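# Skekano logo maker, six weeks in

I bought the Skekano plan to make a logo for my bakery in Preltthorpe without having to talk to a designer.
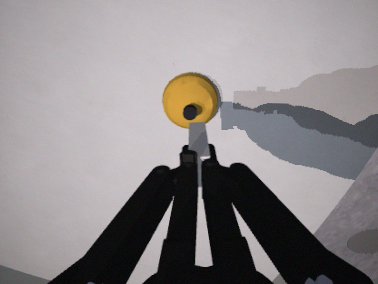 It asks you to pick a mood, then hands you 20 drafts, most of them a leaf. I picked "bold" and got a bold leaf. The font choices are decent and the spacing tool is very good, I'll give it that. Export is where it sulks: the vector file costs extra, and you learn this at the last click.

Support (Deepika D'Souza, patient woman) got me a refund on the add-on. I ended up paying Bradley Inskip to redraw the thing. He removed the leaf.

Three stars. Fine for a yard sale flyer.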